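A Bathtub You Can Walk Around: Ginette Rey on Showrooms, Faucets and Cleaning Behind the Toilet

Ginette Rey has strong feelings about where people stand when they shop for a bathroom. They stand too far back, she says, and they keep their hands in their pockets.

"I want you in there!" she told me over coffee at the Fallow Street counter, where she has been fitting out bathrooms for other people since she gave up her own tiling business. "Lean over the tub. Turn the handles. Put the toilet lid up and down. It's going to be in your house for years and you're looking at it like it's a painting."

She had agreed to talk to me about bathroom showrooms, and how to get something useful out of an hour in one, but we spent the first part of the morning on cleaning. Ginette thinks the two subjects are the same subject. Her first question to any new client is who cleans the bathroom now and what they complain about.

"People come in with a folder of pictures, and I love the folder, I do. But then I say, okay, who scrubs it? And one of them looks at the other one." She laughed. "So then I talk to that person for a while."

What comes out of those talks is usually small stuff. The gap beside the toilet is too narrow for an arm and a brush. The caulk line at the back of the sink goes dark every August. Somebody picked a floor that shows each drop of water and somebody else has been wiping it ever since. Ginette writes all of it down in a spiral notebook, and she brings the notebook with her to the showroom, along with a tape measure and a pair of flat shoes.

She is a big fan of freestanding tubs, which surprised me a little, given how much she talks about wiping things. I asked whether they aren't harder to clean around.

"They can be, if you shove one against a wall and leave a gap this wide," she said, holding two fingers up. "Then you've made a little canyon for hair and dust, and good luck. Give it room and it's wonderful. You can walk all the way around it with a mop. If you don't have the room, get a built-in and be happy. There are gorgeous built-ins!"

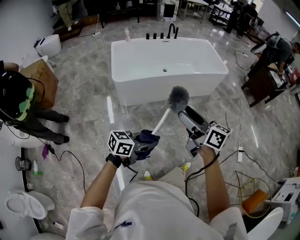
Faucets got her going even more. Ginette likes black fittings on a white tub and has put them in her own house, a narrow two-story place in Nunley with the bath under the eaves. She likes the look of a tall curved spout, and she likes that you can get a bucket under one. What she asks people to think about is the number of separate pieces standing on the rim.

"Every knob has a base, and every base has a ring around it where the water sits. I'm not saying don't do it. Mine has plenty of knobs and I adore it. But go in there with a cloth, a dry one, and wipe around each of them like it's a normal evening and you're tired. If that annoys you in the store it's going to annoy you at home."

Does she really bring a cloth?

"Of course I bring a cloth. I bring a toilet brush sometimes."

She means it. Aitana Sarmiento, who runs the floor at Dolska, the showroom Ginette uses most, confirmed this when I called her later in the day. "She asked first," Aitana said. "It was a new one, never used, and she wanted to see if a customer could get it under the rim without bending her wrist. Now we keep a brush out for anyone who wants to try. I think it's a great idea. We sold two toilets that way that I don't think we'd have sold from the brochure."

On brushes themselves, Ginette goes for length. A long handle keeps your face and your sleeve away from the bowl, and it saves your back, which matters to her after years on her knees with a trowel. She prefers a full, soft head to a stiff little one for everyday cleaning, and she lets it drip between the seat and the rim before it goes back in the holder. She changes hers more often than most people would, and she was very cheerful about telling me so.

For the tub she uses warm water, dish soap and a soft sponge, and then a towel. Black fittings get the same treatment with nothing gritty anywhere near them. "I had a client, Vega Ibarra, lovely woman, who went at a black spout with scouring powder in the first week," she said. "It looked like a cat had been at it. She still has it. She says it has character now, and you know, it kind of does."

Vanities were the last thing on her list, and by then the coffee was gone and we were walking. She likes dark wood under a white top, as long as the top hangs over far enough that water runs off onto the floor instead of down the doors. She tells people to open the cabinet and look inside, all the way to the back, and to bend down and do it properly. Where does the pipe come through? Is there room for a bottle to stand upright next to it? Would a cleaning caddy fit, or does it have to live in the hall?

"Nobody under forty wants to bend down in a store. Bend down! The inside is the part you'll be swearing at."

I asked how long she thinks people should spend on one visit. She gives it a morning, with a break, and then a second visit of 10 minutes on another day, just to see whether the tub you fell for is still the one you walk toward. Her own took three trips and an argument with her brother-in-law over the floor joists.

She had a client waiting in Calvo at noon, a couple with a pink bathroom they want to keep pink. She was thrilled about it. She already had the tape measure out of her bag.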